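Chapter 9
Choosing Who to Hire, and Who Does the Choosing

What this chapter covers: writing the job down before you advertise it, sifting applications, the structured interview, work samples, when to pay an agency and what the fee buys you. References at the end, briefly. Pay offers are in Chapter 10, so leave them for now.

Start with a case. Winard makes fittings for shop interiors. Three sites, two of them small. They needed a stock planner. The old planner had gone in December, the advert went up the same afternoon, copied word for word from the one used the time before. 446 applications came in. The operations manager, Fiifi Boateng, read the first 200 properly and skimmed the rest over lunch. Interviewed nine. Hired one. She left before her probation was up.

What went wrong? Most students say the skimming. Fair enough, it didn't help. But go back further. The advert described a job that had changed. The old planner spent most of the week on the phone to suppliers; the new one would spend it inside a stock system bought from Protine and would hardly speak to a supplier at all. Winard advertised for a talker and needed someone who liked quiet, fiddly work. Every later step carried that mistake along with it.

So - the job first, always.

9.1 Writing the job down

Two documents, often muddled. The job description says what gets done. The person specification says what somebody needs in order to do it. Keep them apart. A line such as "good communicator" belongs in the second and is nearly useless there unless you say what is being communicated, to whom, and how often.

A quick method. Sit with whoever does the work now, or did it last. Ask for an ordinary week, hour by hour if they'll stand for it. Write down tasks, not qualities. Then ask what will be different in a year. Then cut. Most person specifications have far too many "essential" items, and every one of them shuts out people who could of done the job well.

Check each essential item with one question: would we really turn down an otherwise strong candidate for lacking it? If no, move it to "desirable". If nobody can agree, it's desirable.

9.2 Sifting

Two readers where you can manage it. Same scoring sheet, marks given separately, then compared. Names and dates of birth off the form before anyone reads it. Score against the specification and nothing else - hobbies, handwriting, the school they went to, all out.

Set the cut-off before you start reading. Shifting it halfway is the commonest fault in the whole proccess and the hardest to spot afterwards, as the paperwork looks tidy either way.

9.3 Interviews and work samples

Same questions, same order, every candidate. It feels stiff. Do it anyway. Follow-up questions are allowed, so long as they stick to the point being scored.

A work sample is a small piece of the real job done under fair conditions. For a planner, a page of stock figures with two errors in it. For a receptionist, a muddled phone message to sort out. Keep it short. Don't use it to get free work done, and tell people beforehand what kind of task to expect.
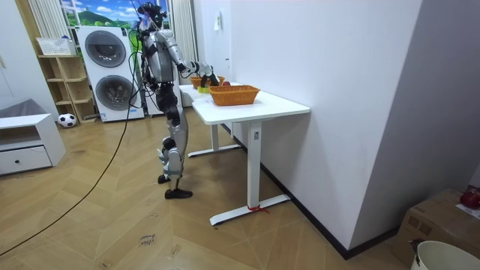
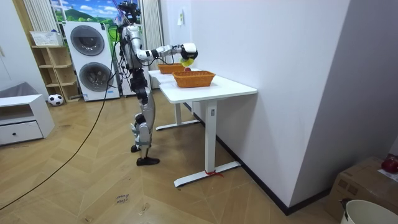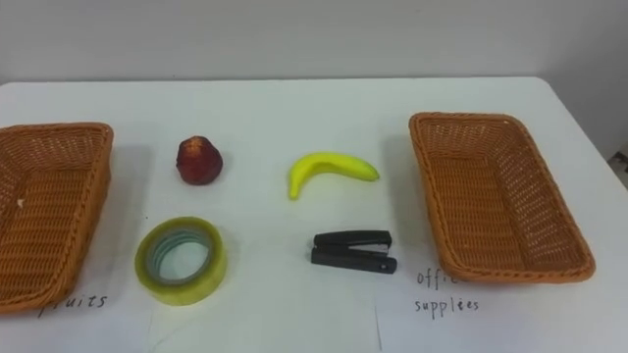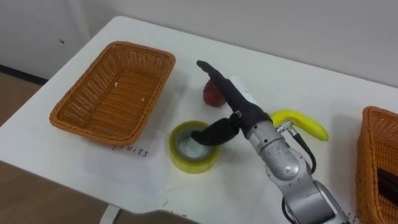 Score the sample before the interview if you can. Once a panel has taken a liking to someone the marks drift upwards, and the panel will swear blind that they haven't.

9.4 Paying somebody else to do it

Back to Winard. Second time round they went to an agency, Oravec, and agreed a flat fee of £3000. Boateng's managing director thought it steep. Compare it with what the first attempt cost: the advert, two weeks of Boateng's evenings, the induction, the overtime while the post stood empty again. Nobody had added that up. Few firms do.

What does the fee buy? Depends on the contract, so read it. Contingency means the agency is paid only if you hire. Retained means part is paid up front, whatever happens. Contingency suits common jobs with plenty of candidates. Retained suits senior or odd ones where somebody has to go out and look.

Ask about the rebate period too - how long the new person must stay before the fee is fully the agency's. And who owns a candidate who also applied to you directly? Winard fell out with an earlier agency, Ginesard, over precisely that. One paragraph in the terms would of settled it.

Before you read on

Find a job advert in your local area. Underline every task in it and circle every quality. Count neither, just look at the balance. Bring it along for the exercise in 9.5, where you'll rewrite it as a person specification of no more than half a page.

Comments

mags_t: Used this with my evening group, the Winard case got them arguing straight away. "Could of" in 9.1 needs fixing though. And 9.4!

R. Pell: Is there an answer sheet for the stock figures task anywhere? Can't find it in the back.

hrstudent2: the bit on contingency and retained is clearer than my lecture notes, thanks

Contact the editors | © The authors, all rights reserved | Back to top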